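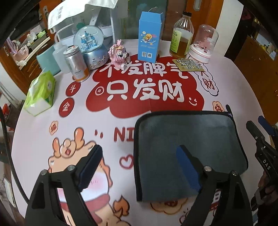
Print this page
E-mail this page

Table Linens: Frequently Asked Questions

Ordering, sizes and care for tablecloths, runners and napkins from Bilum. If your question isn't covered, write to the shop desk and Cherry Mae Buenaventura or Efren Gatchalian will answer.

How do I work out what size cloth I need?

Measure the length and width of the tabletop, then decide how far you want the cloth to hang. For everyday meals most people are happy with 8 inches on each side. For a dinner with guests, 12 to 15 is more usual. Double the hang and add it to both measurements. A table 60 by 36 inches with an 8-inch hang needs a cloth 76 by 52.

My table has rounded corners. Does that matter?

Not for fabric. Order as if the corners were square and let them drape. The points will hang a little lower than the sides. With a wipe-clean cloth you can trim the corners with sharp scissors, as it won't fray. Mark the line on the back in pencil first. We can't take back a cloth that has been cut.

What if my size falls between two of yours?

Go up. A cloth that is too short looks wrong and there is no fixing it. A long one can be hemmed. We also cut to order up to 206 inches long, in plain colors only. Cut-to-order cloths take 15 working days and can't be returned unless there is a fault.

Which material should I choose?

Cotton is the easiest to wash and to iron. Linen costs more, lasts longer and creases badly, and some customers like the creases. Polyester dries fast and resists stains but feels slippery, and a runner will slide about on it. Wipe-clean cloths suit small children, craft tables and porches. They aren't made for hot pans.

Can I put a hot dish straight on the cloth?

No. Use a trivet or a thick mat, whatever the material. Polyester can melt, and heat leaves a white bloom on varnished wood under any cloth. If you entertain a lot, buy a felt underlay. It also cuts down the noise of plates.

How do I get fold creases out?

Cotton and linen: iron while damp, on the wrong side if the cloth is printed. Polyester: cool iron, or hang it in the bathroom while someone showers. Wipe-clean: never iron. Lay it flat in a warm room overnight, or run a hair dryer over the back on low and smooth it with your hand. Deep creases from the packet can take a few days to drop.

How should I store cloths between uses?

Rolled is best. Keep the tube from gift wrap, cover it with acid-free tissue and roll the cloth around that. If you have to fold, refold along different lines a couple of times a year. Put linen away clean and without starch, which yellows and attracts insects.

What takes out red wine?

Blot, don't rub. Rinse from the back with cold water, then soak in cold water with a spoonful of oxygen bleach for an hour, colored cloths included if the label allows it. Wash as normal. Check that the mark has gone before you use the dryer – heat will set it.

And candle wax?

Let it harden and lift off what you can with a blunt knife. Put brown paper on both sides and press with a warm iron, moving the paper as it soaks up the wax. Colored wax may leave a stain that needs a second treatment. On wipe-clean cloths, use ice and a plastic scraper instead.

Will the colors run?

Dark reds and navy may lose some dye in the first 2 washes. Wash them alone, cold. Printed cloths should be turned inside out or folded print side in.

Do you sell the Ragab runner in other widths?

Only the 14-inch at present. A wider one is planned for May.

Do you supply restaurants?

Yes. Orders of 20 cloths or more go through Precious Mangubat, who can send fabric samples. Name stitching on napkins is available on trade orders only, and the total order can't exceed 2000 pieces without a deposit.

How do returns work?

Unused and unwashed, within 30 days, in the packet. Please open the cloth and check the size on the table before you wash it. We refund the price of the item but not the postage, unless the mistake was ours.

Orders placed before 2 p.m. are packed the same afternoon.

Print this page
E-mail this page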